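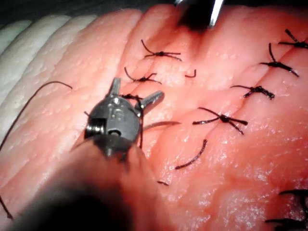
*Black sutures across a groove in a pink, tissue-like surface, with the open jaws of a surgical grasper.*

A **surgical suture**, commonly called a **stitch**, is a length of thread used to hold the edges of a wound or cut together while the body heals. The word is used both for the thread itself and for the loop it makes once tied. Sutures are placed with a curved needle and finished with a knot, or in some cases held by small barbs along the thread.

## History

Eye needles were in use long before written records, and the sewing of wounds is described in early texts from Egypt and India. Materials included linen, hair, silk, plant fibre and animal sinew. Catgut, made from the intestines of sheep or cattle, was known in the ancient world and stayed in common use into the twentieth century.

Infection was a frequent result of stitching until the second half of the nineteenth century, when surgeons began treating thread with carbolic acid. Man-made fibres such as nylon and polyester came into use from the 1930s onwards.

## Materials

Sutures fall into 2 main groups. Absorbable sutures are broken down by the body over a period of weeks or months and are mostly used in deeper layers. Non-absorbable sutures either stay in place for good or are taken out once the wound has closed.

Thread may also be a single strand (monofilament) or several strands braided together. A single strand slides through tissue easily but is stiffer and needs more throws to hold a knot. Braided thread is easier to tie, though bacteria can lodge between the strands.

Many threads are dyed so that they stand out against tissue. Black, blue and violet are usual.

## Sizes

Thickness is given by a number. Whole numbers above 0 mark thicker threads, while finer ones are written with a following zero, so that 4-0 is thinner than 2-0. The finest sizes in general use, 10-0 and 11-0, are kept for the eye and for very small blood vessels.

## Techniques

In an interrupted suture, each stitch is tied and cut separately, and the rest will hold if one fails. A continuous suture runs the length of the wound as one thread and is quicker to place. Mattress sutures pass through the tissue twice on each side and are chosen where the edges are under strain or tend to roll inwards.

## Removal

Skin stitches on the face are often removed within a week. Those on the scalp, trunk and limbs stay in longer, and stitches over a joint may be left for two weeks. The knot is lifted with forceps, the thread is cut close to the skin on one side and the stitch is drawn out.

## See also

- Surgical staple
- Tissue adhesive
- Ligature
- Needle holder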